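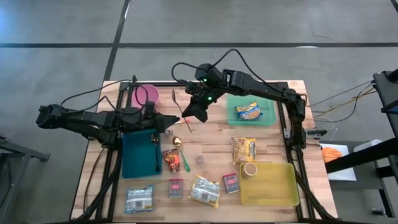

Somebody wrote under my last post that sorting small things into trays is only moving the mess from one place to another, and that after three weeks all trays look the same inside. I thought about this comment for many days, because in my kitchen in Lircombe it was partly true.

When I moved here in March I had 56 small things with no place. I know the number because I wrote them on a paper for the moving insurance. Spoons, cups, packages of noodles, snacks from the station shop, one lid that belongs to nothing. In my old apartment they all lived in one wide drawer, and every morning I searched in it for the same spoon.

Now I use trays. A tray with light color, like the mint-green one, is good for food in packages. I can see the yellow noodle package in it from far away, and I don't buy another one by mistake. The deeper blue one I keep for utensils. A dark utensil is easy to lose against its side, so I try to lay the light ones there too. But I am not strict about it.

The long silver spoon is still a problem. It is too long for most trays from Lotico, and the bigger size costs almost double. For the moment it stays on the wood. The spoon with the green handle and the gold color is shorter, and I like it more than is reasonable for a spoon. I stir coffee with it and also measure rice with it — some 200 grams for two people, if I count the spoons correctly.

The pink cup I wanted to give away. It is plastic and I don't drink from it. Then I tried to stand the pens in it, and it was fine for that, so it stays in the kitchen until I find something better.

To the person with the comment: yes, after three weeks my trays were also mixed. I emptied both on the table and began again, and it took me less time than boiling the water for tea. With the drawer I needed a whole evening.

Next I must do the shelf with the spices. Two of the jars have labels I cannot read anymore.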